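**Tromdale Robotics Club: minutes, February 28, 2025**

Upstairs room, Abu Hammour. Quorum met. Minutes of the previous meeting approved with one correction: the loan of the soldering kit is until August.

**1. Wunia project**

The Wunia team reported on the tabletop clearing task. The total is now 590 recorded demonstrations. Of the last batch of 50, the team rejected 23 after review, mostly for tracking dropouts when a marker cube was turned away or covered by an arm. Members discussed whether to slow down the hand motion or change the starting position. Agreed to try the starting position first and compare.

The team also asked that everyone use the same grip on the hand-held grippers. New members have been holding them too far back. The written guide will be updated before the next session.
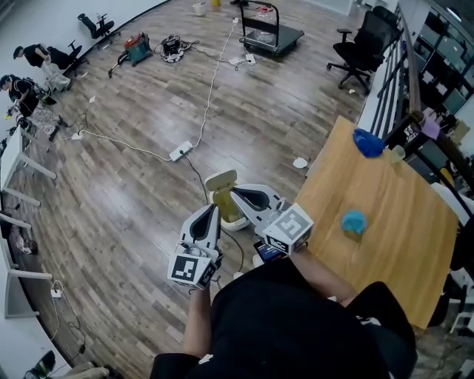 Hand-held grippers at the wooden table, in both pictures. 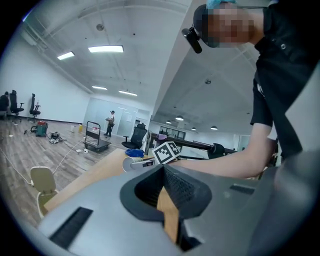
The object list was reviewed. Paper cups stay on it. Cloth items stay on it for now, although two members think they should be a separate task with its own folder. No decision. To be raised again when the first training run is finished.

**2. Helo base**

Wheel alignment is still off and the base drifts left on long runs. The Helo team will swap the left motor mount and test again. If the drift is still there, they will ask for money for a new mount at the next meeting.

**3. Room and storage**

Extension cords are to be coiled and put back on the shelf at the end of each session. Spare batteries go in the metal cabinet, charged ones on the top shelf.

**4. Open day**

The club will show the Wunia demo and, if ready, the Helo base. Visitors may try the grippers with a member beside them. A sign-up sheet for shifts is on the door. It needs 2 more names for the afternoon.

**Actions**

- Wunia team: test new starting position, update grip guide
- Helo team: replace left motor mount, report back
- All: sign up for open day shifts

Meeting closed after item 4. Next meeting in the same room.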